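Speaker notes: Budgeting for your first arm
Ladan Parsa, with Naima Hamdy on the laptop
Slot is 40 minutes, stop talking at 30

Before I start: water, clicker, ask Naima to check the sound. Put the handout link up while people are still finding chairs.

OPENING

Hi everyone, I'm Ladan, I run equipment planning at Sterora, and I love this subject more than is probably healthy. I get to spend other people's money on robots! And then I have to explain where it went, so this talk is mostly about the explaining.

Ask for hands: who has a quote for an arm sitting in their inbox right now? Who has had it there more than a month? (Usually the same hands. Wait for the laugh, if it comes.)

What I want to do today is go through the budget we wrote for our home-assistance project, the one we call Plevow. It's a mobile arm doing household jobs: fetching, opening doors, putting things back where they live. We started in simulation and we're still doing a lot of our planning there. I'll show you the lines we got right and the ones we missed, and I'll try to spend more time on the second kind.

SLIDE 2: THE QUOTE IS A STARTING POINT

Our first budget had the arm on one line and "accessories" on the next. Read the word "accessories" out loud and pause. That line ended up holding the gripper, spare fingers, the mount, a power supply, cables, a stop button, a second stop button, and a carry case we argued over for a week.

So please, split it up. Give the gripper its own line. Give the spare parts for the gripper their own line under that. If your finance people like short budgets, keep the long version in a second tab, but write the long version first.

Tell the cable story here if the room is friendly. Short version: we bought a beautiful arm and it sat on a bench through most of March waiting on a single cable that cost 849 dollars. It wasn't in the quote. It was in a footnote to the quote, under "options." I now read footnotes first, and I've grown fond of them.

SLIDE 3: PLAN THE ROOM BEFORE YOU PLAN THE ROBOT

This is my favorite part so slow down.

When we began Plevow everybody wanted to talk about payload. Payload is easy to talk about because it's a number on a sheet. What we should have been talking about was the hallway. How wide is it, what's on the floor, where does the door swing, where does the arm go when it isn't doing anything? A robot that can lift a full saucepan is no help if it can't turn the corner into the kitchen.

Simulation is where you can ask all of this for very little money. You load the arm you're thinking of buying, you load a room with furniture in it, and you drive it around and see what gets in the way. Naima ran these sessions and she kept a plain list of every time she had to back up and try again. That list did more for our budget than any sales call.
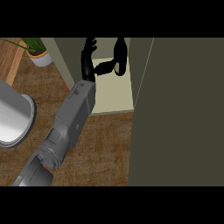

The other thing you learn early is how much of the view the arm itself takes up. Forearm, wrist, gripper — they all have a habit of being right where you wanted to look. We hadn't put a single dollar against a second camera in the first draft. We do now, plus the mount, plus the hours to calibrate it, and the calibration hours were the bigger number.

Same with floors. Wood, a mat, a threshold, tile: write down every surface the base has to cross and ask the vendor about each one by name. Get the answer in an email. I'm not being cynical, the vendors I deal with are lovely, but people move jobs and emails stay put.

And allow clutter in your test rooms! A plant, a bin, whatever people keep by a door. An empty test room gives you a very flattering robot.

SLIDE 4: GRIPPERS

People will want to photograph this slide, leave it up.

The gripper is where I'd put extra money if I had any. Things to ask before you sign:

How wide does it open, and is that figure with the pads on or off?
What are the pads made of, how long do they last, and can you buy pads alone?
Can your own staff change a finger, or does it have to go back?
How long does a replacement take to arrive, counted from the day you order?
Does the gripper talk to the arm directly or does it need its own box, and where does the box go?

We set aside 2 full sets of spare fingers per gripper. My boss thought this was greedy. I'd do it again, and I'd do it in the first order, when shipping is already being paid for.

If someone asks about hand-shaped grippers versus simple two-finger ones: try both in simulation on your own list of jobs. I have opinions but they're opinions about our jobs, and yours may be all doors and drawers. Handles are a special case. A rounded knob and a flat lever ask very different things of a finger, so list the handles in the building you plan to work in. It takes an afternoon and you'll be glad of it.

SLIDE 5: PEOPLE HOURS

Okay, the serious slide. Drink water.

Hardware was the smaller half of what Plevow needed. I'll say it again because I saw someone look up. The smaller half. The rest was people: setting up, running trials, fixing what broke, writing down what happened, training the next person to do it.

We had planned 100 hours for setup. That covered the arm and left nothing for the network, the safety review, the shelving, or the day we spent finding out that the outlet we wanted was on the wrong circuit. What I do now is write setup as separate jobs and ask the person doing each one for their own number. Then I add those up and leave the total alone, even when it hurts to look at.

Put training in as well, and put it in twice. Once for when the thing arrives, and once for six months later when half the team has changed. We use Jalali for our booking and maintenance log, which is the dullest software I own and the one I'd least like to lose. Every trial gets a row. When I ask for next year's money I bring the rows.

SLIDE 6: BUY, RENT, OR WAIT

Naima takes over here for a bit. Naima, these are your points, change them as you like:

Renting made sense for us while we were still unsure about reach. We rented through Stinik for one quarter and returned it with a much better idea of what we wanted.

Check who pays for damage on a rental, and whether "damage" includes worn pads. Ours did. We asked for it to come out and it came out.

Waiting is a real choice too and it can go in a budget. Write what you would do in simulation during the wait and how many staff hours it needs. A funded wait keeps the team together. If the wait has no money behind it, people drift off to other projects and you start over.

Back to Ladan.

SLIDE 7: A BUDGET SHAPE YOU CAN STEAL

Show the blank sheet. The headings are: arm, gripper, base or mount, sensing, compute, power and network, safety, spares, room changes, setup hours, training hours, yearly upkeep, and getting rid of it at the end.

People smile at the last one. Arms are heavy and they have to go somewhere! Ask the vendor if they take them back. Ours does, with the original crate, and guess who had recycled the crate.

Point out the column called "who told us." Every number in the sheet has a name next to it. When a number turns out wrong I don't want anybody in trouble, I want to know who to call so we can fix it for the next one. It's made our meetings a lot shorter and quite a bit nicer.

Also the column for dates. Quotes expire. I've had one expire while it was sitting in an approval queue, and the new one was higher, and I had to walk the whole thing around the building again.

QUESTIONS

Leave slide 7 up. If nobody goes first, Naima asks about contingency and I say: we carry one line for it, at the bottom, and we report on it every month like any other line. When it's hidden inside the other numbers it gets spent without anyone deciding to.

Likely ones:

"Can simulation replace a demo?" No. Do the simulation first so you know what to ask for at the demo. Bring your own objects. Bring the awkward mug.

"What would you cut?" The carry case. (We did need a case. We didn't need that case.)

"How do you get approval when the payoff is far away?" Break it into stages and let each stage buy an answer to one question. Our first stage was simulation time and Naima's hours, and the question was whether an arm that size could work in a home hallway at all. It was an easy yes for the people holding the money.

Handout link again, thank the organizers, pick up the clicker so I don't take it home like last time.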